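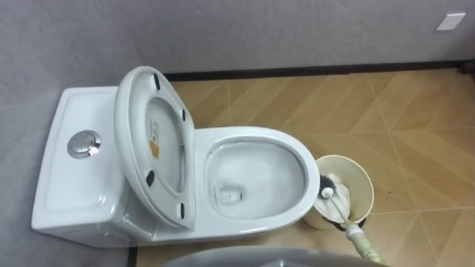
Our write-up on learning bathroom cleaning from demonstrations is out, so I'll go through the method in a few posts. The project is called Cikero. The question was how to cut a long recording into skills without somebody marking it up by hand. Our answer is to cut wherever the gripper takes hold of something or lets go. With the toilet brush that gives a skill that begins when the gripper closes on the end of the white handle, while the bristles are still in the cream holder. The next cut comes when it lets go again.

2/ Before this we cut by time, a fixed number of seconds per piece. It's easy to do and it works fine for wiping a table. For the brush it was poor. Half the pieces started in mid-scrub and the policy learned to scrub before it had a brush.

3/ Data: 3011 demonstrations, collected in 9 bathrooms at our Flituven site and in flats nearby. All of it by teleoperation, same robot, head camera plus one on each wrist. Operators were told to work at their own pace and not to tidy the room first.

4/ The cutting itself is dull. We look at finger width and motor current, smooth both, and put a cut where they change together. Anything shorter than 200 milliseconds gets merged into its neighbour. We tried a learned version as well. It was slower and no better, so it's in the appendix.

We use cookies to remember your settings and measure visits. Accept all | Manage choices

5/ Each piece then gets a short text label and we train one policy on the lot. The planner picks the next label. We call the planner Surnent, mostly because the folder already had that name.

6/ Result: with contact cuts the robot finished the full brush task in roughly twice as many trials as with timed cuts. Full table is in the paper, split by room. The gain is smallest in the rooms it trained on and largest in the ones it hadn't seen.

7/ What still fails. Putting the brush back is harder than taking it out, as the handle hides the opening from the head camera. Four of the rooms had glossy white fittings under a bright ceiling light and depth was bad in all of them.

8/ Also, slips. If the handle turns in the fingers without the grip opening, we get no cut, and the policy carries on as if nothing happened. Tactile sensing might help. We haven't tested it.

9/ Code for the cutting step is in the Bashir repo, under tools. The recordings will follow in October once the flats have been checked for anything personal. Questions welcome, I'll answer when I'm back at my desk.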